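Proyecto de fin de módulo: ordenar la mesilla de una habitación de hotel
Ostap Tkachenko
Entregado el 2025-08-09

Bueno, cuando nos dieron a elegir tema yo quería hacer algo grande, un vestíbulo entero o una cocina, y acabé con una mesilla de noche. ¡Una mesilla! Al final me ha gustado mucho más de lo que esperaba. El encargo era para la asignatura de alojamientos y consistía en proponer una norma de orden para el rincón de la cama del hostal Vedus, donde hago las prácticas. El límite era de 3000 palabras para todo el equipo, pero como el equipo soy yo, me quedo bastante más corto.

Empecé por la pared, porque de los enchufes depende dónde acaba todo lo demás. El huésped llega, busca corriente para el móvil y aparta lo que le estorbe.

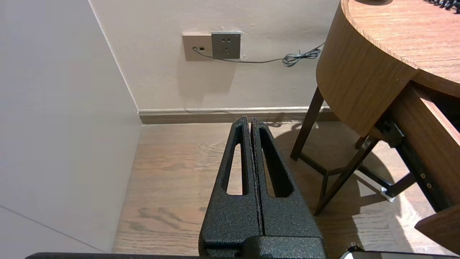 Por eso mi primera norma habla de cables: que vayan siempre por detrás de la mesa, sin cruzar la zona donde uno pone los pies al levantarse. Para sujetarlos pedí un presupuesto de 125 euros en bridas y canaletas (me dijeron que me calmara) y lo dejé en unas tiras de velcro de la ferretería Plarilo.

Luego viene la parte de arriba, que es donde más cambié de opinión. En el primer borrador lo quería todo fuera, a la vista, y en el segundo todo guardado.

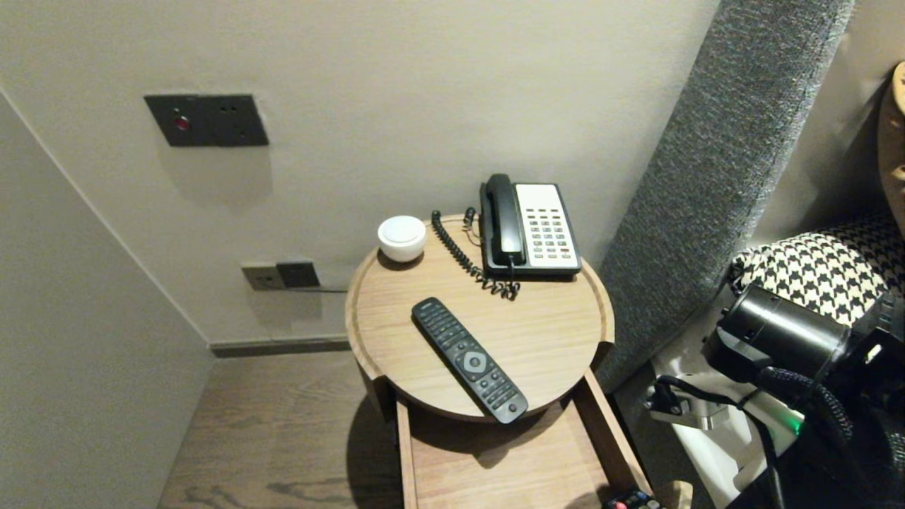
El teléfono fijo fue mi gran discusión conmigo mismo. Yo lo habría quitado, pero en recepción lo quieren en todas las habitaciones, así que había que buscarle sitio. Atrás a la derecha queda bien, cerca del cabecero, con el auricular a la izquierda de la base. Lo que no me convence es el cable rizado, hecho un lío justo delante: ocupa casi tanto como el aparato. Mi norma dice que se desenrede en cada limpieza y se recoja detrás. Y el cajón, cerrado, que abierto se come el paso.

También medí tiempos con el cronómetro del móvil. Colocar la mesilla siguiendo mi hoja me llevó 200 segundos la primera vez, una barbaridad, y eso que la hoja la había escrito yo.
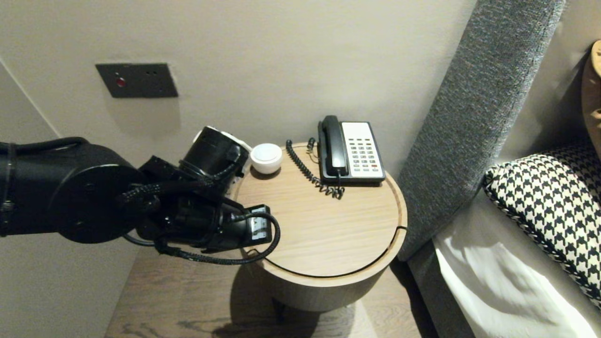 ¿Qué se limpia primero, el tablero o los objetos?
Los objetos. Se pasan con un paño y se dejan sobre una bandeja, después se limpia el tablero siguiendo la veta y por último el borde, donde se acumula el polvo.

Para el tablero probé el jabón Fukoteo, en botella de 375 ml, y lo apunto aquí por si alguien repite el trabajo: con muy poca cantidad basta.

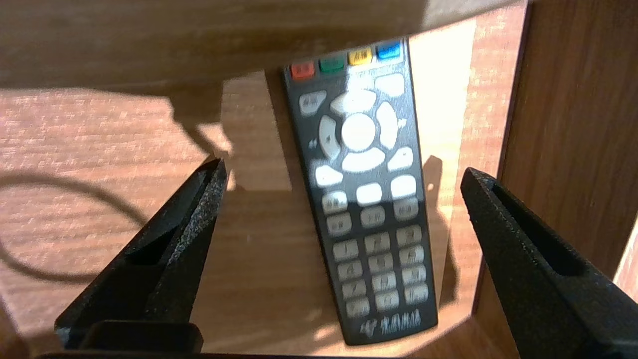

Los mandos merecen capítulo aparte, ¡qué manía les he cogido! Cada compañero los deja de una manera y el huésped siempre acaba llamando para preguntar cuál es cuál. Mi propuesta es una tarjetita con las tres cosas que se usan de verdad: encender, cambiar de canal y volver atrás. En un mando con cuatro teclas de colores arriba, el botón OK en medio y el teclado numérico abajo hay sitio de sobra para perderse, sobre todo a medianoche. Y si hay dos, uno encima y otro en el cajón, cada uno con su etiqueta por detrás.

Me falta probar la norma con otra persona que no haya leído este informe. La tutora me ha pedido además una versión de una página para pegar dentro del carro de limpieza, y en eso estoy ahora.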